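Hello again from a very soggy Erkby, and thanks for all the replies to the last letter (Haf Beddoe, yours is still sitting there, I'm getting to it!).

Big news first: we have our permits for the Hoven ridge. It took two tries and a lot of phone calls, and Ravindran Subramaniam deserves a steak dinner for it. We go in October, four of us, light packs, no fixed camps above the lake. Muthu Kulkarni is already talking about the north side, and I'm already pretending I can't hear him. 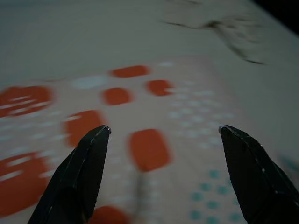
*Pale pink underneath, and all of it a blur.*

Training has been the usual mix of good intentions and sore knees. I got up Clukusthorpe hill 14 times this month with a loaded pack, 505 feet of climbing each lap, and on Sunday Do-yoon Min came along and talked the whole way up while I wheezed. We also spent a morning on ropes, mostly hauling each other out of imaginary crevasses (I am heavier than I look, apparently).

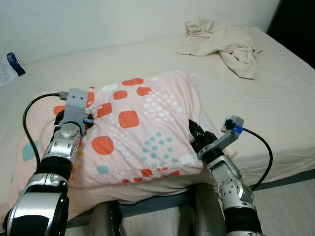 Sleep is the thing I worry about on a long ridge, more than the cold or the food. Last year at the Baluyot hut I managed two hours, maybe, with my boots stuffed in a bag under my head, and I climbed like a sack of flour the next day. A pink pillow with orange squares on it would have felt like a five-star hotel up there. This time I'm bringing a proper inflatable one, and Annapurna Devadiga can laugh at the extra weight all she wants.

The rope fund is at $190, so thank you, thank you! If you have a spare pair of size 10 crampons we could borrow, write back before we pack.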